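ok so the Brullavel fanart swap reveals went up Friday and I have been yelling about it to my cat ever since. thread time!

first of all, whoever drew my gift (it was Joana Rebelo, I found out this morning) THANK YOU. I asked for Captain Brorine and her sister having tea and got the whole balcony from episode 2, laundry and all. I'm keeping it forever

if you don't watch Brullavel: it's a slow little fantasy anime about a postal ship, and half the fandom is fighting about who the captain should end up with. I'm team Tavares. I have always been team Tavares. look at how he hands her the umbrella!!

Lotte De Graaf drew the umbrella moment from HIS side, looking up at her, and the rain is all done in this pale green ink. I've had it as my phone background for two days. go give her a like, she deserves way more

Lino Villa did the Broditz twins as grumpy pigeons. no notes. perfect. I want it on a mug

also can we talk about how Filipa Abreu colors hair? she puts purple in the shadows and it just works. I tried it on my own piece and mine looked like a bruise – still learning lol

my piece was for Benedita Brandão, who asked for "anything with the lighthouse." do you know how hard a lighthouse is when you can't draw a straight line? I redid the railing three times and then covered most of it with seagulls

she said she loved the seagulls. so that's my style now I guess

since people asked about my setup: it's cheap markers, printer paper for sketches, and one pad of the good paper that I'm scared to use. I tape the good sheet down on all four sides so it doesn't buckle, and I peel really slow at the end. pull away from the drawing, not across it

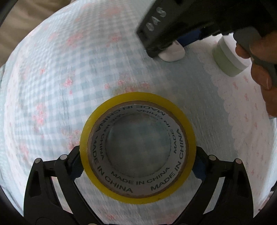

big yellow roll, made in China, says so all the way around the inside

if your tape is too sticky, press it on your jeans first and then on the paper. I ripped the corner off a really nice Tavares once and I still think about it

the swap tag is up to 3023 posts and I'm trying to look at every single one, so if I like something of yours at 4 am, hi, that's why

sign-ups for the next round open in July. I'm asking for pigeons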